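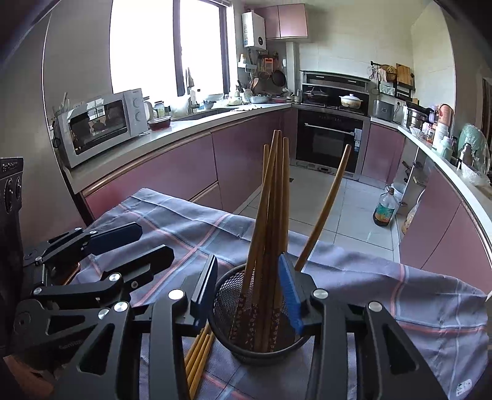
How many pairs of chopsticks does a household need?

Two pairs per person, plus a few for cooking and a few for whoever turns up. For most homes that lands at around 12 pairs. Anything past that is a collection, which is fine, but then you need somewhere to put it.

The Stick Drawer Problem
Home & Table, Tuesday, June 29, 2021

Open the drawer. Any drawer. Takeout pairs still in paper, one lonely lacquered stick, three cooking sticks with scorched tips, a rubber band that used to hold something together. I pulled 17 singles out of mine last week. Singles! Not pairs. No idea where the other halves went.

So, the holder. A mesh cup on the table, sticks standing up, done. Wooden ones with a dark maroon pattern and little pink flowers at the lower ends look good enough to leave out on a checked cloth, and a pair you can see is a pair you use. Yellow bamboo for every day. One long stick poking out past the rest for the frying pan.

Mesh over ceramic, for me. Air gets in. A solid crock looks nicer on a shelf but water sits in the bottom and in a month you've got a gray ring and a smell. If you love your crock, put a folded paper towel down there and change it when you remember.

Which end up? Big fight in our office over this. Eating ends up, they dry faster, but every hand that reaches in grabs the part that goes in your mouth. Eating ends down, cleaner hands-wise, slower to dry. I go down, and dry them with a towel first. My mother-in-law goes up and has for forty years. We don't discuss it.

Sorting. Dump everything on the table. Match by pattern first, then length, then by color if your desperate. Roll each one across the cloth, the warped ones wobble. Out they go. Splinters, out. Paint flaking near the tip, out. Plain bamboo singles can marry each other, no one will notice. Patterned singles go to the garden, they make decent seedling stakes.

Washing is quick. Hot water, drop of soap, rub a handful between your palms like you're trying to start a fire. Don't soak them. Don't put wood in the dishwasher, it comes out fuzzy. Bamboo puts up with it for a while and then doesn't.

Oil? Some people do. A wipe of food-grade mineral oil, wait, wipe again. I did mine once in the spring and they did look better, for the plain ones anyway. Patterned sticks usually have a finish on them allready so skip it.

What to buy, fast. Stutent makes a plain mesh cup, tall enough that long sticks don't tip it, no frills. Miron has a heavier one with a drip tray, good on a wet counter by the sink. For the sticks, Boonchu's bamboo bundle is the workhorse, a bit rough at first, smooths out after a few washes. Lumus does the pretty ones, shorter than I'd like, nice in the hand. A new line with square tops is due in August (they don't roll off the table, finally).

My whole sort took 90 minutes, and half of that was hunting for a stick with a crane on it. Still missing. If you find one with a red tip and a bird, it's mine, write in.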